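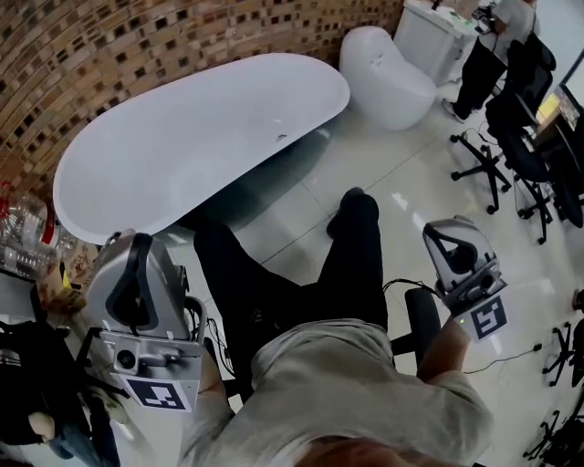 Kirkine Bath Display and Work Area
Periodic Safety Inspection — Checklist with Comments

Site operator: Workdale
Inspection date: 14 October 2020
Inspected by: Marietjie Van der Merwe
Accompanied by: Thabiso Mathebula
Copy to: Annatjie Mahlangu

Rating key: S = satisfactory. A = action needed. N = not inspected.

1. Floor

1.1 Tiles sound, no lifted or cracked units — S
White glossy tile throughout. Tapped along the joint lines between the tub and the desks. No hollow spots.

1.2 Slip resistance suitable for use — A
Gloss finish is acceptable for a dry display area only. Any spill is to be dried before the area is used again. Current floor cleaner leaves a film. Change to the product listed in the tile supplier's care sheet.

1.3 Walkways clear — A
Chairs had been left in the walkway beside the desks. Required clear width is set out in the site plan. Return chairs to the desks when not in use.

2. Freestanding bathtub

2.1 Stable on floor, no rocking — S
Pushed at both ends and at the long sides. No movement.

2.2 Rim and basin free of chips and sharp edges — S
Rim is smooth all the way around.

2.3 Drain opening clear — S
The tub is a display unit and is not plumbed. Do not fill it, including for cleaning. Wipe with a damp cloth.

2.4 Load notice displayed — A
Notice missing. The previous one gave a limit of 200 kg. Confirm this figure with Hoàng before reprinting — the tub was exchanged in March and the old notice may not apply.

2.5 Nothing stored in tub — S

3. Toilet and cabinet

3.1 Toilet fixed to floor — S
Fixings checked by hand. Display unit, no water connection.

3.2 Cabinet level and stable — S

3.3 Top of cabinet clear of heavy or loose items — S
Keep it that way. Cartons were stored here at the previous inspection.

4. Openwork brick wall

4.1 Bricks firm, no movement — S
Hand pressure applied at low and mid height along the curve. Upper courses checked from a stepladder.

4.2 Mortar condition — A
Fine cracking at one joint near floor level, at the end farthest from the desks. Surface only at present. Mark both ends of the crack in pencil, date the marks, and check again at the next inspection.

4.3 Openings free of debris and inserted objects — A
Paper and a cable tie removed during the visit. The openings are not to be used for routing cables. Dust from the top down with a soft brush.

4.4 Nothing leaned against or hung from the wall — S

5. Office chairs and desks

5.1 Five-spoke bases free of cracks — S
All chairs turned over and checked at the hub.

5.2 Casters turn freely and are suited to hard floors — A
Casters on the chairs at the monitors roll too easily on the tile. Fit soft-tread casters. Nandi Le Roux has the order form.

5.3 Armrests tight — S
One screw tightened on site.

5.4 Mesh backrests undamaged — S

5.5 Monitor stable, cables secured — A
Cables hang behind the desk within reach of the casters. Fix them to the underside of the desk.

6. Lighting and electrical

6.1 Light level at floor, target 400 lux — S

6.2 Outlet covers intact — S

6.3 Ceiling void — N
No access on the day. Tharun Pisharody to arrange.

Actions and owners

1.2 Floor cleaner — Mathebula
1.3 Chair positions — all users
2.4 Load notice — Mahlangu
4.2 Crack marking — Van der Merwe
4.3 Wall openings — Mathebula
5.2 Casters — Le Roux
5.5 Desk cables — Pisharody
6.3 Ceiling void access — Pisharody

Items 1.3 and 5.5 are to be closed before the area is next opened to visitors. Send confirmation in writing to M. Van der Merwe, quoting the item number.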